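The Stimska Gauge

The river gauge at Stimska had been read every morning for 25 years, and in April Pierina Testa found that one of the readings was false. The entry gave 3,617 millimetres. The staff was painted only as far as 3,500.

She checked the ink, the hand and the lines on either side. All three matched. She carried the ledger down to the ground floor, past the water dispenser, and set it on the desk by the window.

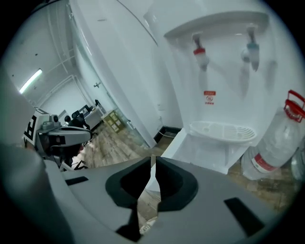
Raffaele D'Amico thought that a man could read a level off the wall of the pump house if the staff was under water, and that she should measure the wall before she accused anyone.

She took a steel tape and went out. The wall carried a scratch, horizontal, 13 centimetres long. It stood 117 millimetres above the top of the staff. Beside it were the initials of the reader, and under them, smaller, a second set she did not know.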